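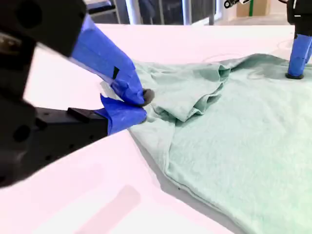 Grekuna Fold 320 work table, white top – long-term review

By Cornel Bucur
May 10, 2021

The Fold 320 is a fixed-height table sold for laundry rooms, alteration shops and small clothing resellers. The number in the name refers to the rated load in pounds. Mine arrived in November and has been used for folding and sorting knitwear, mainly T-shirts, on most working days. I paid full price.

Assembly

Four legs, two long rails, two short rails and one top. The legs bolt to the rails from the inside, and the top is screwed on last. The printed instructions show the short rails upside down in step 7. If you follow the drawing, the screw holes will not line up with the top. Grekuna has a corrected sheet on its support page. Both hex keys are included. A screwdriver is not.

Leave all the bolts a half turn loose until the top is on, then tighten them in diagonal pairs. I tightened the frame first and had to back everything off again.

Surface

The top has a satin finish. Smoothness matters more for folding than the product page suggests. A surface that is too slick lets a light jersey shirt slide when you pull one sleeve across, and a surface with too much grip drags the bottom layer and leaves a diagonal crease through the body. The Fold 320 sits slightly toward the slick side. Cotton jersey stays put once the hem has been laid straight. Polyester sportswear moves, and I keep one hand on the collar when folding it.

Fine-gauge knits can be picked up by the hem and laid back down without catching. I checked the front edge for snags by pulling an old nylon stocking along its full length, and repeated the check last week. No pulls either time.

White is a practical color for this work. Pale garments still show a shadow along a raised hem, so a turned-under edge is easy to find before the fold is made. Stray dark threads are also easy to see. The drawback is glare under a ceiling fixture placed directly overhead. I moved the table 17 inches toward the wall and the problem went away.

Stability

Side-to-side movement is low. Front-to-back movement is noticeable when leaning on the long edge, and it increased after the first two months. Retightening the rail bolts brought it back to the original level. The leveling feet have enough travel for an uneven concrete floor, but the threads are coarse and fine adjustment takes patience.

Cleaning and wear

A damp cloth removes lint and chalk. Blue tailor's chalk left a faint line when I let it sit overnight, and diluted dish soap took it off. After almost 3,000 shirts, the center of the top has a slightly higher gloss than the corners. It can be seen at a low angle and has no effect on use. One corner of the edge strip has lifted a little. I pressed it down with contact cement and it has held.

Alternatives

The Dekora bench is heavier and does not move at all, but its top has a visible seam down the middle and thin fabric catches on it. The Kamata table folds flat for storage and is the better choice for a shared room. Its surface is softer and marks easily. Jad Khasawneh, who runs the alteration counter two doors down, uses the Mormont table and prefers its height. I found it too low for standing work.

Verdict

Good surface, adequate frame, poor instructions. I would buy it again at the same price, with thread locker on the rail bolts from the first day. Replacement feet are sold separately, in sets of four.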